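Erdős (restaurant)

Erdős was a full-service restaurant at 308 Lurkbridge Street in the Okum district of Vemthorpe. It served a short menu of braised dishes, dumplings and pickled vegetables, and operated a separate takeout window on the side of the building. The kitchen was led for most of the restaurant's existence by Yuzuki Nishimura, who was also the majority owner. The dining room closed permanently on Tuesday, March 26, 2019. The takeout window stayed open until June of the same year.

The restaurant should not be confused with Erdős Provisions, a wholesale pickle business that used the same basement kitchen and continued under its own lease.

Background

The building on Lurkbridge Street was put up as a hardware store and later divided into two commercial units with apartments above. The corner unit was converted to food use by a lunch counter, which installed the grease trap, the hood and the walk-in cooler that Erdős inherited. The lunch counter left behind a tiled floor and a fixed counter with a steel footrail. Both were kept.

Nishimura had worked in hotel kitchens before taking the lease. The name was carried over from a delicatessen that had traded in the next block and whose sign was bought at the clearance sale. No member of the delicatessen's founding family was involved in the restaurant. 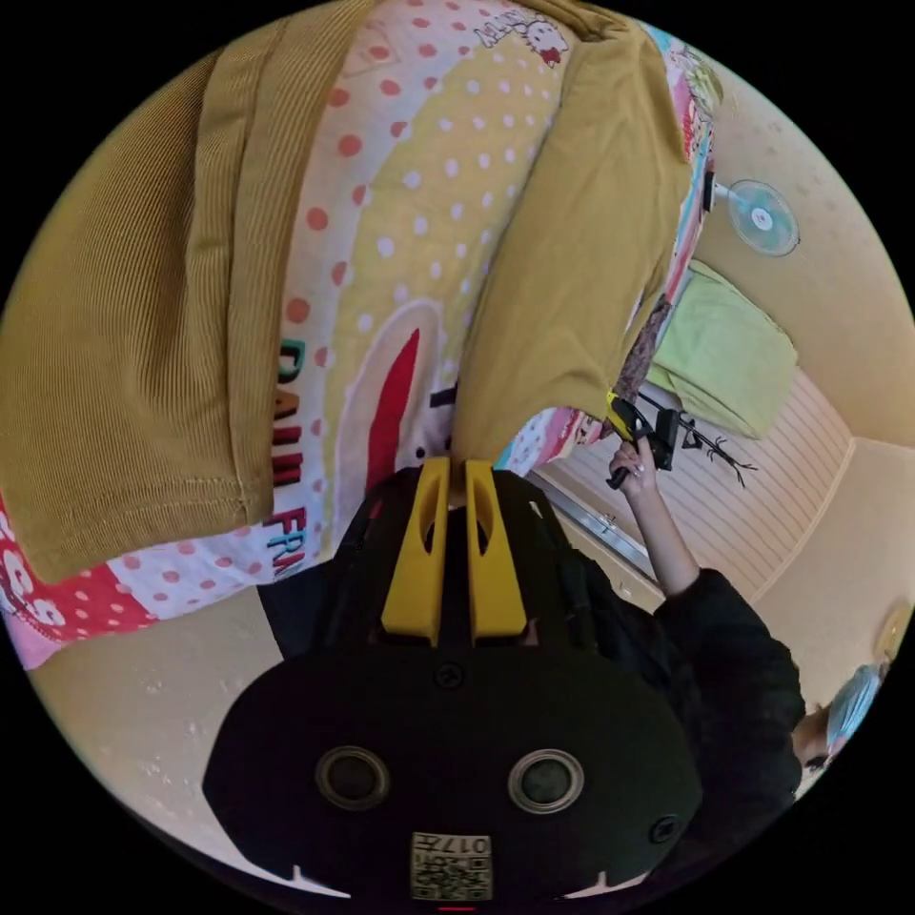
Hand-held gripper with yellow fingers, and clothing laid out.

Premises

The dining room was long and narrow, with booths on the street side and the counter opposite. The kitchen was at the rear, open to the room above waist height. Deliveries came through the alley and were lowered to the basement by a hand-operated hoist, which limited the size of any single case. For this reason the restaurant bought flour and onions in smaller sacks than was usual in the trade.

The takeout window faced Okum Lane. It had its own register and its own ticket printer, but drew from the same line as the dining room. On busy evenings the kitchen held window orders until a full round of dining room tickets had been sent out, and a notice at the window stated this.

Menu

The menu was printed on a single sheet and was changed at the start of each season. A small group of dishes never left it:

Beef shank braised with plum and black vinegar
Cabbage dumplings in broth
Potato dumplings with brown butter
Plate of mixed pickles
Buckwheat cake with sour cream

The shank was cooked overnight in the lunch counter's old deck oven. It was sold by the portion until it ran out, and the remaining count was written on a board by the kitchen pass. Dumplings were made in the afternoon, chilled, and boiled to order. The daily batch was 400 pieces on weekdays and 500 on Fridays and Saturdays.

Bread came from an outside bakery for the first year and was then made in the basement. The change is generally dated by the appearance of a caraway loaf on the printed menu. Wine was limited to three reds and a changing white. Beer was sold in bottles only, as the basement had no room for a keg line.

Service

Reservations were taken for parties of five or more. Smaller groups were seated in order of arrival, with names kept in a paper book on the counter. Meals at the counter were served from the full menu, and a single diner could order half portions of either dumpling.

Lunch was offered for part of the restaurant's life and then dropped. The hours passed to the pickle business, which needed the basement kitchen during the day. A later attempt to bring lunch back, through the window only, lasted one winter.

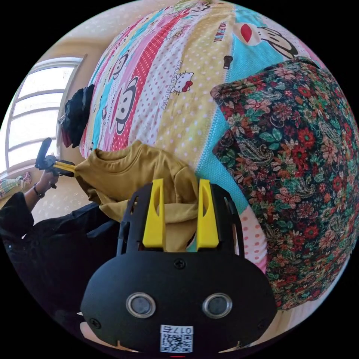

Closure

A renewal of the lease was under discussion for some months before the closing. The points in dispute were the cost of replacing the hood, which no longer met the building's insurance terms, and the division of repair costs for the alley hoist. No agreement was reached. Staff were told after dinner service, and a sheet of paper was taped to the front door the next morning giving the address of the takeout window.

The window continued with a reduced menu of dumplings, pickles and bread. Hot food prepared on site ended when the deck oven was removed, and the last weeks of trade were cold items sold by weight. Unused gift certificates were redeemable at the window during this period.

Later use of the site

The corner unit stood vacant through the following winter. It was then let to a tile showroom, which removed the booths and covered the kitchen pass. The counter and footrail remain in place and are used for sample display - the floor was also kept. The takeout window has been glazed shut.

Several Erdős dishes were later served elsewhere in Vemthorpe by former cooks. The potato dumplings appear on the menu of a tavern near the Okum rail stop, under a different name.

See also

Restaurants in Vemthorpe
Okum district
Lurkbridge Street
Takeout windows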